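3.2 Kontingenzmanagement in der ambulanten Nachsorge

Zu den erfreulichsten Ergebnissen unserer Erhebung gehört, wie bereitwillig die Teilnehmenden das Kontingenzmanagement angenommen haben. Das Prinzip ist alt und einfach: Wer einen vereinbarten Termin wahrnimmt oder eine unauffällige Urinprobe abgibt, erhält sofort eine kleine, greifbare Anerkennung. In der Alkoholnachsorge wird das Verfahren im deutschsprachigen Raum trotzdem selten eingesetzt, und wir wollten wissen, ob es sich in den normalen Betrieb einer Beratungsstelle einfügen lässt, ohne dass dafür eine eigene Studienambulanz aufgebaut werden muss.

Eingeschlossen wurden 80 Personen nach abgeschlossener stationärer Entwöhnung, verteilt auf 4 Beratungsstellen des Trägers Lunach. Die Zuweisung erfolgte nach Standort, eine Randomisierung auf Personenebene war wegen der gemeinsamen Gruppenabende nicht sinnvoll. Zwei Standorte arbeiteten mit dem Anreizplan, die beiden anderen führten die übliche Nachsorge mit Einzelgespräch und offener Gruppe fort. Die Schulung der Fachkräfte übernahmen Csenge Katona und Gergely Szekeres. Sie legten großen Wert darauf, dass die Anerkennung unmittelbar nach der Probe übergeben wird und das Gespräch darüber kurz und freundlich bleibt - ein Punkt, der in den Rückmeldungen der Teams immer wieder auftaucht und den wir inzwischen für zentral halten.

Der Anreizplan war gestuft. In den ersten Wochen wurden ausschließlich Kleinigkeiten ausgegeben: Süßwaren, Riegel, Teebeutel, Fahrscheine für den Nahverkehr. Nach 3 aufeinanderfolgenden unauffälligen Proben kam ein Los für die Monatsziehung hinzu. Versäumte jemand einen Termin, begann die Zählung neu, die bereits erhaltenen Lose blieben aber gültig. Diese Regel geht auf einen Vorschlag von Ákos Kelemen zurück, der in einer früheren Pilotphase beobachtet hatte, dass der vollständige Verlust des Erreichten gerade nach einem Rückfall zum Kontaktabbruch führt.

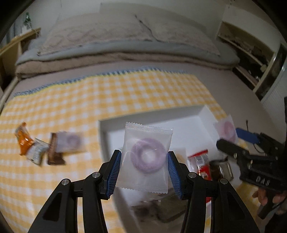 Abbildung 2. Einzeln verpackter Süßwarenring im Beutel, dahinter weitere verpackte Kleinartikel an einer weißen Schale.

Für die Auswertung wurden Anwesenheit, Probenergebnisse und ein kurzer Fragebogen zum Suchtdruck herangezogen. Insgesamt gingen 1,245 dokumentierte Kontakte in die Analyse ein (Tausendertrennung hier und in den Tabellen nach englischer Konvention). Die Dateneingabe lief über das Dokumentationssystem Pluvov, das an allen Standorten bereits vorhanden war. Doppelte Einträge wurden von Csaba Jakab von Hand bereinigt; bei widersprüchlichen Angaben galt der Papierbogen.

Die Anwesenheit lag an den Anreizstandorten durchgehend höher, und der Unterschied zeigte sich schon im ersten Monat. Besonders gefreut hat uns der Verlauf in der Gruppe der unter Dreißigjährigen, die in der üblichen Nachsorge früh verloren gehen. Viele von ihnen blieben bis zum letzten Messzeitpunkt dabei und besuchten auch die freiwilligen Abende! Beim Suchtdruck fällt das Bild gemischter aus. Die Werte sanken in beiden Bedingungen, ein klarer Vorteil des Anreizplans ließ sich nicht sichern. Wir deuten das vorsichtig: Der Fragebogen wurde nur bei Anwesenheit ausgefüllt, sodass gerade die belasteten Personen an den Vergleichsstandorten in den späteren Erhebungen fehlen.

Ein Einwand begegnete uns in fast jeder Teamsitzung, nämlich dass man erwachsene Menschen nicht mit Kleinigkeiten belohnen dürfe. Die Interviews zeichnen ein anderes Bild. Eine Teilnehmerin beschrieb die Übergabe als »den Moment in der Woche, in dem jemand merkt, dass ich es geschafft habe«. Ein anderer Teilnehmer sammelte seine Lose in einem Briefumschlag und brachte ihn zu jedem Gespräch mit. Vereinzelt gab es auch Ablehnung; drei Personen verzichteten von Beginn an auf die Anerkennung, nahmen aber an allen übrigen Bausteinen teil und wurden in der Auswertung ihrem Standort zugerechnet.

Offen bleibt, wie lange die Wirkung nach dem Ende der Ausgabe anhält. Die Nachbefragung beginnt im April und wird von Sándor Orbán koordiniert. Geplant ist, an zwei Standorten die Abstände zwischen den Anreizen schrittweise zu verlängern und an den beiden anderen den Plan in der ursprünglichen Form einzuführen. Die Leitfäden für die Gespräche sind fertig, und die Teams der Vergleichsstandorte haben ihre Schulungstermine bereits vereinbart.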